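主题：回复：[合住楼邮件组] 公共厨房台面、空瓶子，以及那块石头到底怎么擦
日期：5月27日

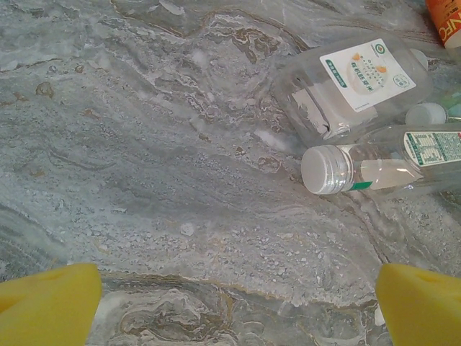
公共厨房的灰色大理石台面，右上方为待处理的瓶子

各位邻居：

先回原信，再说我自己的一点牢骚。不爱看牢骚的可以直接拉到最下面，那里有擦台面的步骤，照做就行。

> 大家好，
> 我是上个月搬进来的，住三楼朝院子那一间。想问两件事。
> 第一，厨房台面上的空塑料瓶是有人在攒，还是单纯没人扔？我不敢动，怕是谁留着有用的。
> 第二，台面上有几处棕色的印子，我用洗洁精擦了两遍，又用白醋擦了一遍，一点没掉。是不是我弄脏的？如果是，我愿意出钱请人处理。
> 另外中间偏下还有一个白点，圆圆的，我很怕是白醋烧出来的。
> 谢谢，打扰了。

先说第二件，看得出来您这几天没睡好。

棕色的印子不是您弄的，也不是任何人弄的。那是石头自己长的纹。弯弯曲曲从中间上方往右上角走的那一条，正好从瓶子底下经过，我搬进来的第一个星期也擦过它。我用的是小苏打，后来换了牙膏，再后来换了一种叫 Clurnura 的石材膏，一小罐，价钱够吃三顿火锅。擦完以后那条纹更亮了，看着心情很复杂。左上角那些铁锈色的小斑点也是一样，请不要用钢丝球，请不要用刀片，也请不要用指甲。它们比我们住得都久。

最下面那一片奶白和金棕色绕来绕去的花纹，经常有人以为是洒了的咖啡加奶。去年10月邮件组里为这个吵过一轮，前后31封信，有兴趣的可以翻存档，标题叫“谁的拿铁”。最后的结论是没有拿铁。发第一封信的那位后来搬走了，搬走前也没有道歉，我们就当他道过了。

至于那个白点，我得分两头说。它所在的那块石头本来就是颗粒状的，灰蓝的底子上全是细小的白粒，多一个大一点的白粒并不稀奇。我没法替您断定它是天生的还是后来的。但有个笨办法：侧着光看，再用指腹摸。如果白点和周围一样滑，大概率就是石头本身；如果发涩、发乌，像毛玻璃，那才可能是酸咬的。您摸完在组里说一声，我好奇。

不管结果如何，白醋请收起来。大理石怕酸，这一点没有商量的余地。柠檬汁、可乐、番茄酱、除垢剂，都算。我知道网上有很多视频教人用白醋擦一切，从水龙头擦到人生，但那些人家里的台面多半不是大理石。您只擦了一遍，事后又显然擦干了（能在信里写得这么仔细的人，一定擦干了），我觉得不用太担心。

再说第一件，瓶子。

这个问题比石头难得多。石头的纹路至少不会变，瓶子是会变的，今天是一拨，过几天是另一拨，位置永远在同一个角上。没有人承认在攒，也没有人承认没扔。那个横躺着的透明塑料瓶，瓶身略微有点方，里面空了或者差不多空了，隔着瓶壁都能看见底下石头的花纹。我看着它，觉得它比我们中间的某些人更像这栋楼的长期住户。

据我所知，攒瓶子有过三种说法。一种说是拿去浇花用，可阳台上的花已经没了两季。一种说是有人要做手工，成品至今未见。还有一种说是凑够一袋再下楼，省得跑。这最后一种我信，因为我自己就是这么想的，而且每次都想得很认真，然后就去睡觉了。

查了一下合住公约（就是钉在冰箱侧面、被磁贴盖住一半的那张），第11条写得很清楚：“公共台面不作存放用途，空容器当日处理。”“当日”两个字下面有人用圆珠笔画了线，线旁边有另一个人写了“哪一日”。我认得出两种笔迹，但不打算说。

所以我提议如下，没有人反对就从今天起算数：

一，台面上的空瓶，不论谁的，看到的人都可以扔。不需要问，不需要在群里拍照，不需要写“请问这是谁的”。写这句话的时间够扔四个。

二，确实要留的瓶子，请贴一张纸，写上房间号和用途。用途写“有用”的不算用途。

三，扔之前拧开盖子，倒干净，压扁，盖子拧回去。院里 Grirthorpe 的回收箱开口很小，不压扁塞不进去，塞不进去的瓶子会被放在箱子顶上，刮一夜风就回到我们门口，等于白扔。

四，瓶子里还有东西的，先倒水池，不要倒在台面上让它自己“想办法流过去”。台面没有坡度，它没有办法可想。

有人可能要问为什么不在厨房里放一个回收筐。放过。Ladovico 牌的，带盖，挺好看，放了15天。第三天开始有人往里扔茶包，第八天有一只袜子，第十五天筐不见了，袜子留下了。如果有人愿意再买一个，我支持，精神上的那种。

说到钱。您提到愿意出钱请人处理台面，千万别。前年我们请 MacKinnon 石材养护的人来看过，上门收了467块，师傅站在台面前看了很久，说了两句话。第一句：“这是纹。”第二句：“别用醋。”我把这467块从公共账里报掉的时候，附言写的是“专家意见”。现在我把专家意见免费转给您，这笔钱终于有了第二个受益人。

最后是擦台面的步骤。我每次都往组里发，每次都有新邻居说没看到，所以这次写长一点：

先把台面上的东西全部挪开。是全部，不是绕着擦。绕着擦的结果就是瓶子底下留一圈，过几天挪开瓶子，又会有人写信来问这圈印子是不是石头的纹。（这个是脏。）

用干布或者软毛刷把渣子扫走。盐和糖的颗粒很硬，直接拿湿布一抹等于拿砂纸打磨。

温水，一小滴中性洗洁精，软布拧到不滴水，顺着一个方向擦。不必跟着纹路走，我试过，会晕。

换一块只蘸清水的布再过一遍，把洗洁精带走，不然干了以后一层雾，灰的地方看不出来，白的地方尤其难看。

马上用干毛巾擦干。很多人省了这一步，省下的时间最后都用来研究水渍是不是天然的。

油渍另说。渗进去的油用小苏打加水调成糊，敷上，盖保鲜膜，放一晚，第二天刮掉，用塑料卡片刮，别用金属的。敷的时候请在旁边放一张字条，上次有人以为是面糊，差点下了锅。

热锅别直接放上去，切东西垫案板，红酒杯底下垫个垫子。染色的东西洒了先吸，别抹，越抹地盘越大。水池左边那个抽屉里有一摞软布，灰色的擦台面，蓝色的擦灶。颜色如果已经洗得分不出来了，那就都当擦灶的。

还有一件小事。原信里您说“打扰了”。这个邮件组里上一个说打扰了的人是来卖净水器的，所以您这句让我看了两遍。问台面不算打扰，半夜一点用料理机打冰块才算，那位请自己对号入座，不用回信。

瓶子我今晚下楼的时候带走。要是明早还在，请参照第一条，谁看见谁扔，包括我。

二楼靠楼梯那间

又及：刚才发现抽屉里的布只剩两块了，都是蓝的，也可能是灰的。

> 补一句，刚才忘了说：如果瓶子是有人攒的，我那里也有几个空的，可以一起给。

看到您的补充了。请不要。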